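### 4.2 Why people keep the wallpaper they say they hate

I went into the interviews expecting to talk about taste, and we spent most of the time on glue. Of the 40 households I visited, nearly all had at least one papered room they hadn't chosen themselves, and when I asked why it was still up, I got long (and often very funny!) stories about steamers, scrapers and what the plaster did last time. One woman had started on her hallway in March, got as far as the light switch, and put a bookcase in front of the rest.

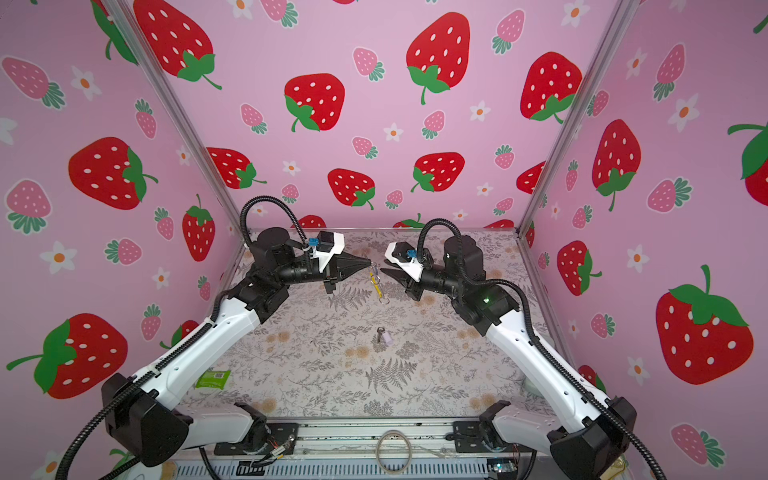
So I had to rethink my first question. I'd been asking "do you like it?", and that's a hard thing to answer when you've walked past a pattern every morning for years. When I switched to "what would you miss?", people got up and showed me things: the strip where two rolls didn't match, the flower that looks like an uncle. My notes got much longer after that, and I've kept the two sets of answers apart in what follows.

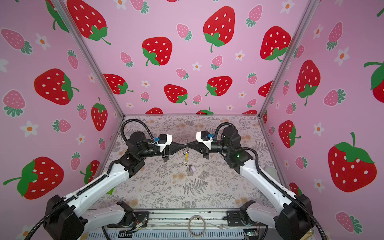
Scale came up again and again, though hardly any of my households used the word. They said a pattern was "shouting" or "too close". Small rooms got the most complaints, and fruit and flowers got more than stripes did. I have some sympathy here. Strawberries on pink, run round three sides of a small space with a floral print underfoot as in Figure 2, leave you very few plain places to rest your eyes, and that's just how people spoke about their box rooms and downstairs loos. Yet 10 of the households had picked a busy print for exactly that sort of room, on purpose, and were delighted with it. They liked that you only had to be in there for 5 minutes.
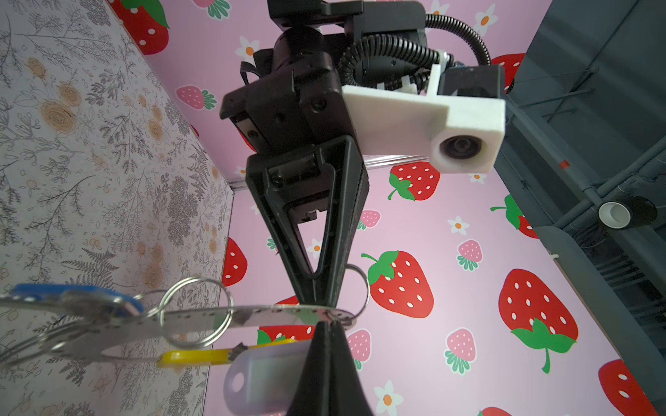 Golshifteh Abbasi thought I was making too much of room size. In her view it's visitors that matter, and people will put up with any pattern at all where guests don't go. She pointed me back to the two families with Plekel prints from before 2000, both in back bedrooms, both described to me as "fine, really". I went through the transcripts again with that in mind and she has a point, although the loos still bother me, as guests certainly do go in there. I haven't found a way to separate the two ideas with the visits I've got, so the coding sheet now has a column for each.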